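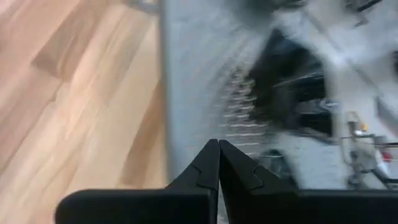

Grarkton Two-Finger Gripper and Evaluation Station

Equipment page
Flirkberg Automation, Ibarra Test Laboratory
Page reviewed 22 Jun 2021

Overview

The Grarkton is an electric parallel gripper for light tabletop arms. It has two rigid black fingers with tapered tips and comes with a bracket for a wrist camera. Flirkberg supplies it as a single unit, as a matched pair for two-arm work, or installed on the evaluation station described on this page. Customers who are choosing between the Grarkton and the earlier Plamberg gripper may have both units run on their own parts before an order is placed.

The Plamberg remains in the catalog. It closes with more force and is the better choice for blocks, tubes and other stiff parts. The Grarkton was designed for thin-walled and low-lying items, where the shape of the fingertip matters more than the force behind it.

Specifications, Grarkton

Actuation: electric, parallel closing
Fingers: two, replaceable as a pair
Mass with camera bracket: 328 g
Command rate: 300 Hz
Wrist cable length: 1180 mm
Finger profiles in catalog: 9
Controller: Flirkberg two-channel, sold separately

The evaluation station

The station carries two arms on opposite sides of a black aluminum extrusion frame, over a striped butcher-block tabletop. A fixed camera covers the full work area and each wrist carries its own camera. All camera streams are recorded on a shared clock, so that a missed grasp can be reviewed from every available view.

Either arm will accept either gripper. For a direct comparison, the laboratory fits the same model to both arms, completes the full set of trials, and then changes both units together. Mixed fittings are available on request -- some customers prefer to see the two models take turns on the same item -- but results from mixed fittings are reported separately.

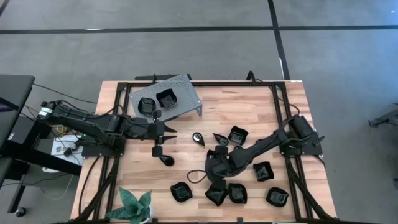 Two-arm station during work with thin black bowls and teardrop-shaped dishes. Two of the bowls rest on the perforated metal platform.

Dishware trials

Thin, shiny dishware was added to the standard item set at the request of Anong Chuensuk, who manages application testing at Ibarra. The pieces are light and slide easily, and their dark, glossy surfaces give depth cameras considerable trouble. Bowls are grasped at the rim, with one finger inside and one outside. Dishes must be taken from the sides, close to the tabletop.

In the first round of trials, the Plamberg handled the bowls without difficulty once its closing force had been lowered, but its wider tips often pushed the dishes along the wood before they could be gripped. The Grarkton, fitted with the narrow profile, took the dishes more reliably. It was slower to release bowls, and two of the rims were left visibly bent when the force limit was set too high. Customers working with similar items should begin at the lowest force setting and raise it in small steps.

Wrist camera placement

The standard bracket places the camera behind the fingers and looks forward along them. Both fingertips stay in view when the gripper is open, which allows an operator or a vision program to line up the gap with the target. A taller bracket is offered for deep containers. It gives a wider view of the work area and adds height at the wrist, so clearance under neighboring equipment should be checked first.

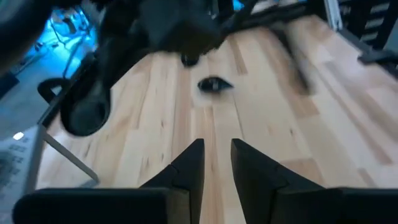

Wrist camera view with the fingers open and a small black object ahead on the wood surface.

Fast arm travel will blur the wrist image. The laboratory recommends a brief pause above the target, or a shorter exposure with added lighting. Exposure is set in the controller software and is stored with each trial.

Controller notes

The two-channel controller drives both grippers and reports finger position, motor current and fault status. Sang-wook Do maintains the driver package and the list of supported arms. Plamberg units need the August firmware or later to run on this controller. Older units can be updated at Ibarra when they are sent in for service.

Cables should be given a loose loop at the wrist. A cable tied too tightly will pull on the gripper at the end of the arm's reach and can disturb the position reading.

Requesting a trial

Please send item samples with their dimensions and mass, the arm model in use, and any limits on contact marks. Samples are returned with the written results and the recorded video. Trials on customer items are scheduled in the order in which samples arrive at the laboratory.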